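자동화 포럼 > 로봇 매니퓰레이션 > 규정·작업 기준
2024년 3월 29일 금요일 | 작성자: 문고리반장

문 열기 시뮬레이션 작업 기준을 다시 정리하려고 합니다. Nedent 양팔 모델로 실내 환경을 돌리는데, 팀마다 성공 판정이 다릅니다. 제가 쓰는 초안은 다음과 같습니다.

1. 손잡이에 접근하기 전에 양쪽 그리퍼를 모두 연 상태로 둔다.
2. 한 에피소드에서 조작하는 문은 하나로 제한한다. 다른 팔은 대기 자세를 유지한다.
3. 접촉력 상한을 넘으면 문이 열렸더라도 실패로 기록한다.
4. 같은 조건으로 1000회를 돌리고, 중간에 파라미터를 바꾸면 처음부터 다시 센다.

2번은 둥근 손잡이와 레버 손잡이가 같은 방에 있을 때 특히 문제가 됩니다. 의견 부탁드립니다.

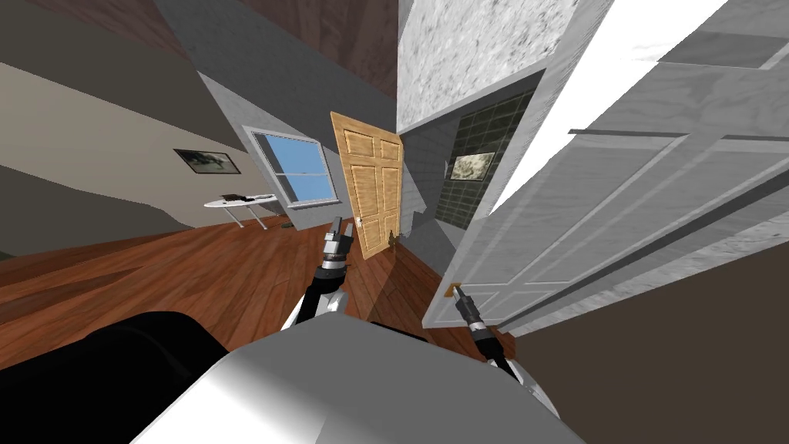 접촉력 상한은 문마다 따로 정해야 합니까?
문의 무게와 경첩 저항이 다르면 따로 정하고, 값과 근거를 설정 파일에 같이 적어 둡니다. 공통값을 쓰려면 가장 약한 문을 기준으로 잡습니다.

---
관절여섯개
3번은 반대합니다. 시뮬레이터의 접촉력은 솔버 설정에 따라 순간적으로 튑니다. 한 스텝 넘었다고 실패로 치면 정책이 나쁜 건지 시간 간격이 큰 건지 구분이 안 됩니다. 저는 7스텝 연속으로 넘을 때만 실패로 잡습니다.

---
문고리반장
연속 조건을 두면 짧고 강한 충돌이 빠집니다. 실기에서는 그런 충돌로 손가락이 휘는 경우가 제일 많았습니다. 튀는 값이 문제면 솔버를 먼저 고치는 게 순서라고 봅니다.

---
Prekunov
둘 다 기록하면 됩니다. 최댓값 하나, 연속 초과 구간 하나. 판정은 나중에 로그로 다시 할 수 있습니다. 저희는 2927개 에피소드를 이렇게 남겼고, 기준을 바꾼 뒤에 재판정하니 2616개가 통과했습니다. 다시 돌린 건 없습니다.

---
관절여섯개
그 방식이면 찬성합니다. 다만 원본 판정과 재판정을 파일에서 구분해야 합니다. 덮어쓰면 나중에 비교를 못 합니다.

---
Dunstan팀_조립
저는 1번을 더 구체적으로 써야 한다고 생각합니다. '연 상태'가 몇 퍼센트인지 없으면 사람마다 다르게 읽습니다. 그리고 손목 카메라 시점도 기준에 넣어 주세요. 전체 시점만 보고 그리퍼가 비었다고 적은 로그를 여러 번 봤습니다.
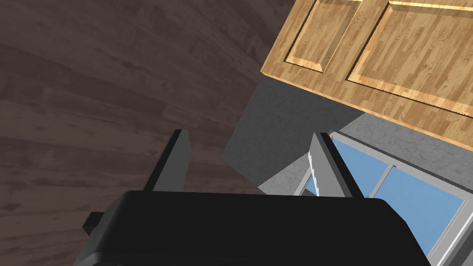 시작 상태 점검은 명령값과 실제 관절값을 둘 다 읽는 것으로 정했으면 합니다. 명령은 열림인데 관절이 덜 벌어진 채로 시작하는 경우가 있습니다. 영상 확인은 그다음입니다. 두 손가락이 넓게 벌어져 있고 그 사이에 물체가 없는 이런 화면이면 1번의 참고 자료로 쓸 만합니다. 수치는 따로 적어야 하고요.

---
문고리반장
반영하겠습니다. 최대 개도 대비 비율로 쓰고, 허용 오차도 넣겠습니다.

---
밤샘튜닝
2번은 너무 빡빡하지 않나요? 양팔 로봇인데 한 팔을 계속 세워 두면 양팔을 쓰는 의미가 없습니다. 한 손으로 문을 잡고 다른 손으로 물건을 옮기는 작업은 어떻게 합니까.

---
문고리반장
그건 별도 작업으로 분류할 생각입니다. 이번 문서는 문 열기 단독 작업만 다룹니다.

---
밤샘튜닝
그럼 제목에 '단독 작업'이라고 써 주세요. 지금 제목으로는 문이 나오는 작업 전체에 적용되는 것처럼 읽힙니다. 대기 자세도 팔꿈치 위치까지 지정해야 합니다. 몸통 가까이 접으라는 말만으로는 부족합니다.

---
Prekunov
Lindsay McPhee가 Sarkthorpe에서 쓰던 점검표에 대기 자세 항목이 있습니다. 관절각으로 적혀 있어서 모델만 맞으면 그대로 옮길 수 있습니다. 4번의 재시작 조건도 거기는 조금 다릅니다. 로그 형식만 바꾼 경우는 이어서 셉니다.

---
문고리반장
점검표 공유 부탁드립니다. 로그 형식 변경은 예외로 넣겠습니다. 3번은 최댓값과 연속 초과 구간을 모두 남기는 쪽으로 고치고, 기본 판정은 최댓값으로 둡니다.

---
관절여섯개
기본 판정은 여전히 동의하지 않지만 로그가 남으면 저희 쪽에서 따로 계산하겠습니다. 시간 간격도 필수 항목으로 넣어 주세요.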